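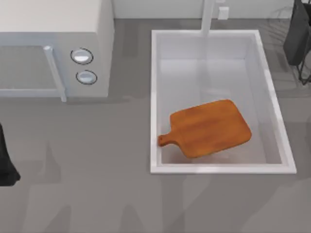
Descaling and Cleaning Kettles, Urns and Coffee Machines

Updated 22/01/2021

Scale is mostly calcium carbonate. It comes out of solution when hard water is heated and settles first on the hottest surface. A thin coat does little harm. A thick one insulates the element, lengthens boiling time and eventually trips the thermal cut-out. Households on bore water will see deposits much sooner than those on tank water, which carries almost no dissolved mineral.

Choice of acid

Citric acid is the default. It is sold as a powder in the baking aisle, has no odour and rinses out completely. White vinegar works more slowly and leaves a smell in plastic-bodied kettles. Do not use either on bare aluminium. Never mix an acid with bleach or any cleaner containing chlorine.

Kettles

Empty the kettle and unplug it. Dissolve 15 g of citric acid in 700 mL of water, pour it in and bring to the boil once. Unplug again and leave to stand until the fizzing stops. Tip it out, wipe the floor of the kettle with a soft cloth, then boil and discard two fills of plain water. Do not immerse the base. If the spout has a mesh filter, lift it out and soak it separately in a cup of the same solution.

A brown or rainbow tint on stainless steel is a surface film and not rust. It usually comes off in the same treatment. Genuine pitting does not, and the kettle should be replaced.

Urns

Mix at the same strength and fill only far enough to cover the scale line. Heat to 58 degrees and hold for 40 minutes. Run a litre or so through the tap while the solution is hot, as scale in the tap seat is the usual cause of dripping. Drain fully and flush three times. Grease the tap washer with food-grade silicone if it has gone stiff.

Drip coffee machines

Remove the paper filter and any charcoal cartridge before starting. Run half the tank, switch off, wait, then run the remainder. Follow with two tanks of clean water. Oily residue in the jug is coffee, not scale, and acid will not shift it. Wash the jug with hot water and dishwashing liquid, using a bottle brush for the shoulder.

Espresso machines

Check the manual first. Some boilers are aluminium or brass and need a particular product, and the wrong one can void the warranty. Steam wands should be purged and wiped after each use. Dried milk in the tip can be loosened with a soak in warm water and cleared with a wooden toothpick.

Intervals

Hard water: monthly.
Moderate: every three months.
Soft or tank water: twice a year, say May and November.

Storing citric acid

Keep the powder in a labelled jar with a tight lid. It draws moisture and cakes. Caked powder is still usable; break it up and weigh it as normal.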